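The Sorting Arm: Questions We Keep Getting

This page covers the small red brick-sorting arm at the Praneck workshop. If your question is about the laser cutter, you want a different page and possibly more patience.

What does the arm do?

It picks up toy bricks and puts them in a bin. That's the entire job description. A person can do it faster, but a person complains.

How is it held down?

By its base plate, toward the back of the table. Check it by hand before you power up: grip the plate, try to twist it, and if it moves, stop there. An arm that shifts by the width of a stud will miss every brick afterward with total confidence, and you'll spend the evening blaming the software. 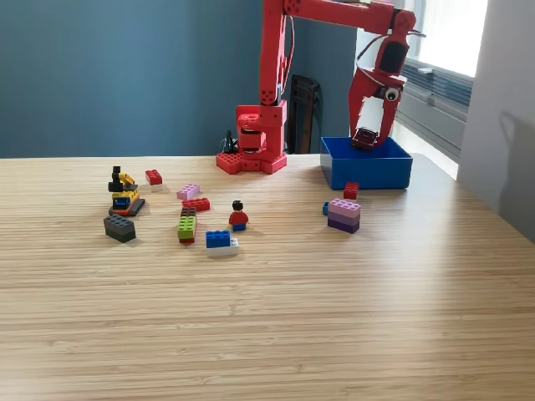
Once the base is solid, run the homing routine from the Stodunel menu. Keep your coffee out of reach of the arm. The routine swings every joint to its limit and has no opinion on beverages.

Where should the bin go?

To the right of the base, near the back of the table, open side up. Put it down first, then teach the drop point with the gripper over the opening. People like to do this in the other order and then nudge the bin until it lines up, which works until somebody wipes the table.

Do the bricks need to be in a particular layout?

No, but leave the front half of the table clear. That's where your hands go when you reset.

How often do the fingers need attention?

Look at them every 100 picks and clean them if they're shiny. Skin oil from the bricks is the usual culprit. A cloth with a little dish soap is plenty. The finger pads are a wear part, so when one starts peeling, replace both sides and run 30 test picks before you trust it.

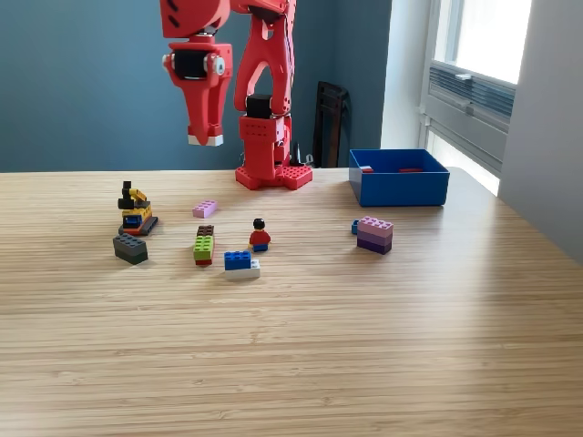 Servo trouble is mostly cable trouble. If a joint twitches or goes limp, switch off, reseat the plug at that joint, then follow the cable back to the base and reseat that end too. The servos are the black blocks set into the red parts, so at least you won't have to hunt for them. Only swap one out if the fault stays with the servo after you've tried a known good cable. We replaced two perfectly healthy ones in April before learning this.

Why does it drop the brick early?

Usually the release height is set too high. Lower the gripper until the brick is just over the opening, save the position as Testasden slot 2, and try again. If it still lets go on the way over, raise the grip setting a little at a time. It's currently 900. Anything near 2,000 makes the servo hum, then sulk.

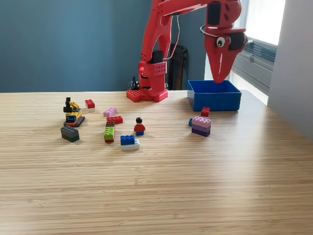 Gripper over the left part of the bin. The eye does not help it see.

Can I print spare parts myself?

Yes. Files are in the Abella folder on the shared drive. Print the fingers flat, and drill out the screw holes afterward - they always come out tight. Please don't "improve" the column. We have a drawer of improved columns.

It stopped in the middle of a move. Now what?

Support the upper arm with one hand, then cut the power. In that order. It goes limp when the servos lose power, and the gripper is what lands first.

Do I have to put the bricks back?

Yes.

Praneck Workshop | Contact the bench team | Copyright Praneck | Back to top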